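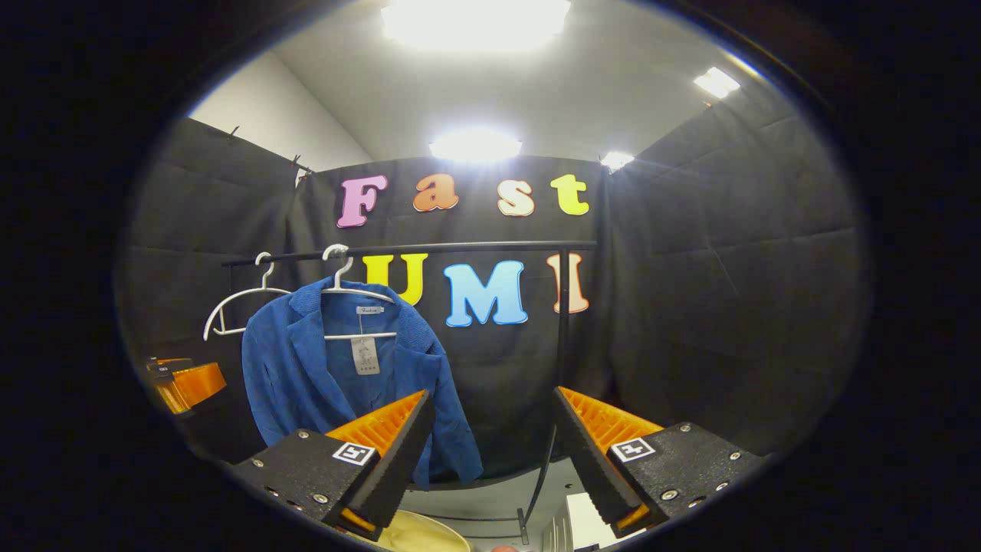

Sinaga wrote:
It says 2615 is out on hire until Sunday and I am looking at it on the rack. Blue jacket, same one. The customer cancelled last week, they were sick, we gave the deposit back. When I try to book it for somebody else Sidiner tells me the garment is not available. I already logged out and in again. Can you please just make it available, I have a person waiting on the phone.

Ticket opened 22 February 2019
Product: Sidiner Hire Desk
Site: Vavdale Costume and Formal Hire
Handled by: Wahyudi Saragih
Priority: normal, changed to high after second reply
Status: closed

Wahyudi Saragih, first reply, 9:20 am
Good morning, and thank you for the clear message. I have looked at garment 2615 from our side. The booking is marked Cancelled, but the garment line inside the booking is still marked Out. These two should always change together. I have set the garment line to In by hand, so please refresh the page and try to book for your customer now. If it works, please do not close the ticket. I would like to find why it happened.

Could you also tell me:
Which cancel reason did you choose for this booking?
Did you cancel from the calendar page or from the customer page?
Did you see any message in red after you pressed Save?

Sinaga, 9:34 am
Ok it works now, she is booked, thank you. Reason was Illness. I don't remember which page. There was no red message, it said saved like always. But now that you ask, we had the same with a waistcoat in the week before and I thought it was our mistake so I made a new tag for it. Should I not have done that?

Wahyudi Saragih, 9:51 am
The new tag is no big problem, but please do not make more of them. The waistcoat exists now two times in your stock, and at the end of the month your stock value will be too high. We will repair it together at the end, please keep both tag numbers written somewhere.

I have raised the priority. If there are two garments then there can be more.

Notes, not visible to customer
I am writing these in order of what I tried, including the wrong ideas, so the next person does not need to repeat.

Idea 1. The browser shows an old page. I asked the site to book from a different computer. I should have known this was not the reason, I had already seen the wrong status on our side before asking. It cost the customer ten minutes. Sorry for that.

Idea 2. The tag was scanned out again by accident after the cancellation. The scan history for 2615 has only one line in this period, and that line is the scan when it came back from dry cleaning, before the booking was made. So the garment was never scanned out for the cancelled booking. This surprised me. If it was never scanned out, how can it be Out?

It took me some time to remember that Vavdale uses the setting "Mark as out on first day of hire". With this setting nobody needs to scan. At the start of the first day, the system changes every reserved garment to Out. It is meant for shops where customers collect very early or from a locker. So the question is different: why did the system think that the booking was still alive on the first day?

Idea 3. The cancel reason. I made a test shop with the same settings and cancelled four bookings, one for each of the normal reasons. Customer request, Duplicate and Event moved all released their garments. Illness did not. I did it again with another garment and it was the same. I did it a third time from the customer page and it was also the same, so the page has no influence.

Idea 4. What is special with Illness. This reason was added in August, after some shops asked for it. They wanted to refund the full deposit if a customer was sick, without the cancellation fee. So the reason goes through a different path: first the refund, then the booking status, then the release of the garments. In the server log, at the third step, there is an error 400 from the stock service. The refund has already been done and the booking status has already been saved, so the screen says Saved. The error is not shown to anybody.

The 400 means the request was not in a correct form. I compared with a normal cancellation. The normal one sends the garment list and a reason code. The Illness one sends the garment list, a reason code and an empty field for the fee. The stock service does not accept an empty field there, it wants zero or no field at all. I sent the same request by hand with zero and the garment was released at once.

Passed to the developers with both requests copied in full. I have marked which line is different.

Wahyudi Saragih, 12:10 pm
A short update for you. We have found the reason. If a booking is cancelled with the reason Illness, the garments stay reserved, and on the first day of hire they change to Out. It is an error in our program. You did nothing wrong, and the tag you made for the waistcoat was a normal thing to do.

Until the correction is ready, please cancel in this way:

Open the booking and choose Cancel.
Choose the reason Customer request, even if the person is sick.
When the fee is shown, change the amount to 0.00 and press Enter. If you press only Save, the old amount can come back.
Write the word sick in the note, so you can still find these bookings later.
Save, then open the garment and look that the status is In.

I know that is more clicks than before.

Sinaga, 12:42 pm
Thanks. The fee part is a bit annoying because the new girl is not allowed to change amounts, only me. Can you give her the permission for this only? And how do I know which other clothes have this problem? We are coming into formal season and if half of the suits say out I have to walk along the racks with a list.

Wahyudi Saragih, 1:05 pm
About the permission: there is no permission for only this fee. There is "Edit amounts", but it also lets her change the hire price, and I would not give it without your manager agreeing. You could leave the bookings of sick customers for yourself to cancel until it is corrected. Tell me if that is not possible and I will ask for another way.

About the other clothes: I can make the list from here, you do not need to walk. Please give me one hour.

Notes, not visible to customer
Searched for garment lines where the booking is Cancelled and the line is Reserved or Out. For Vavdale the result is 192 lines. I did not believe it at first. Most of them are from one booking type, the school musical packages, where one booking has many small pieces, hats and belts and so on. A school moved its show when the lead was sick, and the desk cancelled the packages with Illness. After this, the pieces were given out again to the same school without any booking, by paper. So the list must be checked before I release anything. If I release a hat which is really with the school, we make a new problem.

I divided the list in two. Lines with no scan after the cancellation are safe to release. Lines with a scan after the cancellation need a person to look.

Wahyudi Saragih, 2:15 pm
I have attached two lists to this ticket. List A I can release from here with your yes. List B has the pieces that were scanned after their booking was cancelled. Please mark in list B which pieces are in the shop and which are with a customer. It does not need to be today.

Please also do not run the month-end stock report before this is finished.

Sinaga, 3:02 pm
Yes for list A. List B is nearly all the musical, I know where these are, they come back on Tuesday. I prefer to scan them when they come in, would that fix it?

Wahyudi Saragih, 3:11 pm
Yes, that would be enough. A scan in always puts the status to In, it does not look at the booking. Then I will release list A now and leave list B for you.

3:26 pm. List A is released. I checked five garments from it in your calendar and all five can be booked. Please try some from your side also.

Sinaga, 3:40 pm
Tried a few dinner suits and one of the long coats, all fine. For the waistcoat, old tag is the one inside the collar, new tag is on the hanger. I want to keep the old number, it is sewn in.

Wahyudi Saragih, 3:58 pm
Good, we keep the sewn one. The new tag has one hire on it, so I have moved that hire to the old number and then retired the new number. Please cut the tag from the hanger, otherwise somebody will scan it and get "Unknown garment".

Developer note, added to ticket
Fix is in the next update. The fee field is now sent as zero when the reason has no fee. Also changed: if the release of garments fails, the booking is not saved as cancelled and the desk sees a message. The refund step now comes last.

Wahyudi Saragih, closing message
The update is installed for your shop. You can use the reason Illness again in the normal way. I tested it on your site with a test customer, and removed the customer afterwards. The bookings with the word sick in the note can stay how they are. If you want them to be counted under Illness in the yearly report, send me the booking numbers and I will change them, but for the stock it makes no difference.

I see that the pieces of the musical were scanned in, all except two belts. They still say Out. If they are really missing, you can charge them from the school's customer page, under Lost items.

Sinaga
Belts were in the shoe box. Scanned. You can close it.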